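Leren Suture Learning Bench
Research equipment › Surgical automation › Leren

Item: Leren bench, two-arm configuration
Made by: Zosov
Policy software: Sadis, supplied with the bench
Availability: Made to order
Page updated: 20/10/2018

Overview

The Leren bench is a tabletop setup for groups who study how a robot can learn to place and tie interrupted sutures on a practice pad. It ships with two instrument arms, a fixed overview camera, a small wrist camera for each arm, a pad tray and the Sadis software, which records demonstrations and trains a policy from them. It is sold for research only and is not for use on people or animals.

The training method

Most earlier benches trained one policy on full demonstrations from first bite to last trim. Sadis splits each demonstration into stages — needle pickup, bite, pull-through, wrap, cinch, trim — and trains a single network that is told which stage it is in. A second, much smaller network decides when to move on. The operator marks the stage changes with a foot pedal while recording, so there is no labeling to do afterward.

The method was worked out by Marianna Tomaszewski on the first Leren prototype. Her notes are included in the manual as Appendix C and are worth reading before you record anything. The main point for new users is that short recordings with clean stage marks train better than long ones with late marks.

Reference result

The policy supplied with the bench was trained on 529 demonstrations. We tested it on 48 pads that were not used in training, with the arms starting from a different position each time. Pads were scored by hand for knot security, spacing and tail length, using the Kaczorowski sheet, a copy of which is in the box.

The stage network did best on the bite and pull-through. Cinching was weaker, mostly when a tail from an earlier stitch lay across the line and was picked up in place of the working strand. Adding the wrist view to the overview camera cut down on this error but did not remove it. A policy trained on the overview camera alone is also supplied for comparison. We do not recommend it for anything else.

Wrist camera

Each wrist camera looks down the instrument toward the jaws. It is fixed focus, set for the pad surface, so the shaft will look soft in the recordings.

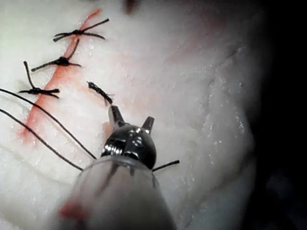
Black thread is the default because it separates well from a white pad under the bench light. Blue thread also works after fine-tuning. Undyed thread does not, and we have stopped supplying it. Polished jaws throw small highlights that change as the wrist turns, and the training code varies brightness to allow for this. Turn that setting off only if you fit matte jaws.

Wipe the shaft and camera window between pads. Colored marking fluid transfers easily, and a smear on the window will be learned along with everything else.

Specifications

Arms: two, six joints each plus jaw
Control rate: 400 Hz
Demonstration storage: 1000 episodes on the internal drive, more with external storage
Stage marking: foot pedal, USB
Operating system: Linux

In the box

Bench frame and pad tray, both arms, three cameras, foot pedal, bench light, thread, scoring sheets, printed manual. Pads are ordered separately. The workstation is not included.

Known issues

Stage marks may be dropped if the pedal is plugged into a hub — use a port on the workstation. Policies trained before the June software release need to be converted before they will load. The conversion script is in the tools folder and leaves the original file in place.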